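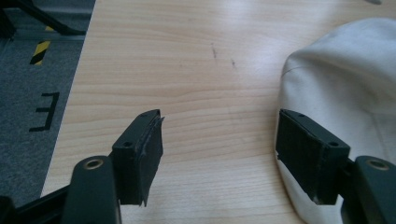
The winter my grandmother turned the heat off in the front room, she moved everything she cared about into the kitchen, and that included me. I was 22 and between things, as my mother liked to put it on the phone, and I had come up on the bus in November with one suitcase and a vague promise to help with the wood.

Her name was Océane Cloutier, and she'd kept the same name through two marriages because, she said, she had only just gotten the hang of spelling it. She had a radio that pulled in one station well and another one badly, and she preferred the bad one. In the evenings she would put the kettle on, sit down with her feet up on the oven door, and tell me about the ferry.

Now, the ferry had stopped running long before I was born. It had carried people across the river to Landix, where the mill was, and for eleven years my grandmother sold the tickets out of a booth no bigger than a pantry. She knew everybody's shoes, she told me, because the window was low and the men didn't bend down. (She could still list them for you, brown boots with a red lace, black boots with no lace at all, and she would, if you let her get going.)

There was one pair of boots that crossed over every morning and never seemed to come back. It bothered her all one spring. She thought he might be sleeping over there, or walking the long way around by the bridge, and she lay awake picturing it, this poor man with his lunch pail going nine miles in the dark to save a nickel.

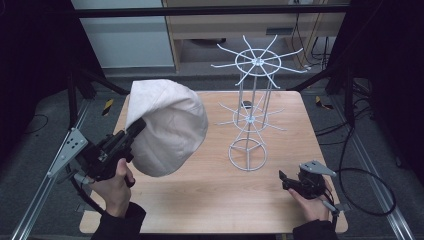 "So did you ever ask him?" I said.

"Well, I couldn't very well ask a pair of boots," said my grandmother, and she got up to see to the tea, which took a good while, as she had to find the lid of the pot and then tell me where the lid had come from.

What she did in the end was write him a note. She folded it in with his ticket, and all it said was, How do you get home? The next morning the boots stopped at the window a little longer than usual, and a piece of paper came through with the change. It said, I row.

He had a boat over there, you see, that he was fixing up for a cousin, and every night he rowed it home to work on it in his own shed, and every morning before light his brother towed it back. It made no sense at all! She told him so in her second note. There were over 200 notes by the time the ice came, and she had them still, in a cookie tin on top of the refrigerator, and she took it down to show me but didn't open it.

"And that was Grandpa," I said.

"Heavens, no," she said. "That was the brother's notes I married. The rower couldn't spell."

I laughed so hard I had to put my cup down. Then she turned the radio up, mostly static and a little bit of fiddle, and asked me if I'd brought the wood in yet. I hadn't, so I went and found my coat.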